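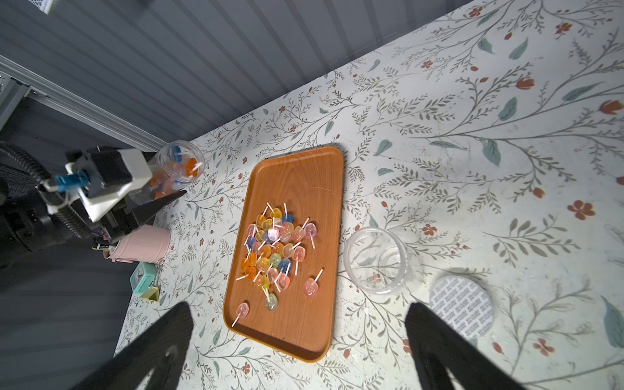

Why does the wheat starch paste keep going lumpy on the second day?
Mostly it has been cooked too briefly and cooled too fast, so the starch never swells all the way and what's left settles into little grains overnight.

February, bindery bench, started after lunch

I'm writing that at the top so that whoever opens this book next (very likely me, in a month, having forgotten everything) finds it before the long version. The long version follows, and it is long, so get yourself a tea.

The Tanguy albums are still in pieces and they need an awful lot of paste. I'd been making it the way I was first taught, in the small pan, stirring until it turned glassy and then a bit longer for luck. That is fine for a single spine. For the Tanguy lot I doubled it, and the bigger batch went cloudy in patches, and by the next morning there were grains in it that no amount of brushing would smooth out. I pasted down one endpaper with it anyway, being stubborn, and every grain shows through like a goose pimple. That endpaper has come off again and is drying between blotters while I decide whether it can be forgiven.

So, two batches today, both made with 700 ml of water and the same starch from the same bag, soaked for an hour before any heat went near them. Dae-han Bang lent me his good thermometer, the one with the long probe, and I have promised in writing (this counts, Dae-han) to give it back clean.

First batch: brought up slowly and held at 79 degrees, stirring the whole while. It thickened nicely and looked lovely, a sort of pearly grey, and I'd have sworn it was done. Rubbed between finger and thumb it still had the faintest drag to it, a bit like flour in a sauce that wants another minute.

Second batch: same again but taken to 83 and held there twice as long. My arm is not grateful. It went through a horrid gluey stage in the middle where the spoon nearly stood up, and then it loosened and turned clear at the edges first and then all through. No drag at all between the fingers. It poured off the spoon in a ribbon and folded over on itself - very satisfying, I did it several more times than I needed to.
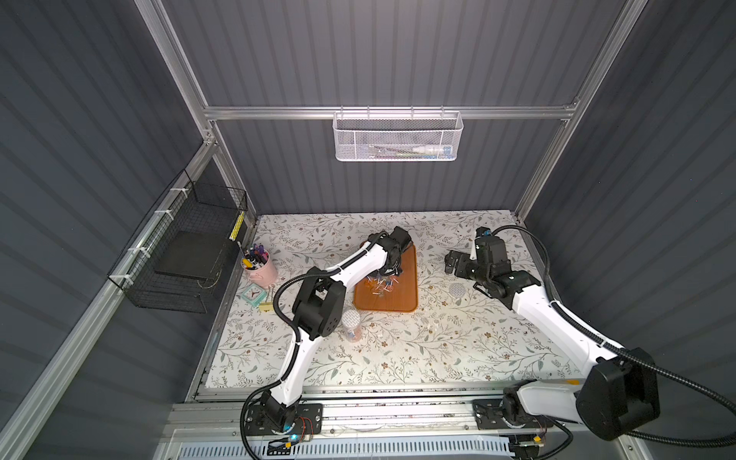 Both bowls then had a disc of greaseproof laid right on the surface to stop a skin, and I left them on the shelf by the door to cool at their own pace. In the past I've stood the pan in cold water to hurry things along, and I'm now fairly sure that was half my trouble. Will look at both tomorrow, sieve both twice, and brush out a strip of each on the same offcut.

Some bits and pieces while I wait.

The Bodholm paper has arrived, the cream one, and it is heavier than the last lot we had from them. Lovely surface, but it drinks. I brushed one sheet with thinned leftover paste and it curled up like a cat within seconds, then took ages to relax. Grain runs the short way on these sheets, which I only found out by folding a corner, so please check before cutting. I have pencilled an arrow on the wrapper.

Ristano board: the thin one is all right for the album covers if it's lined both sides. Lined on one side it bows, and it bows towards the lining, as it should, but more than I'd like. I've put the test piece under the press with over 900 grams of old type on top as well, purely out of spite.

There's a question from Prarnomum about whether we'd take on their register, the one with the broken sewing. I said I'd like to see it before saying anything sensible. From the letter it sounds as if someone has been at the spine with the brown glue, the kind that goes like toffee, and if so it will be a week of poulticing before a needle comes anywhere near it. The same paste would do for that, thick and cool, left on under a bit of film until the glue softens and can be lifted with a bone folder. Gently! I took a sliver of paper off with it last time and had to go hunting for it on the floor.

For tomorrow: the brushes want a proper wash, the big round one especially, which has gone stiff at the heel. More blotters out of the drawer. Ask Dae-han whether he sieves through horsehair or nylon, as I've heard him defend both. And cut the second set of Tanguy hinges a whisker wider than the first, they were mean.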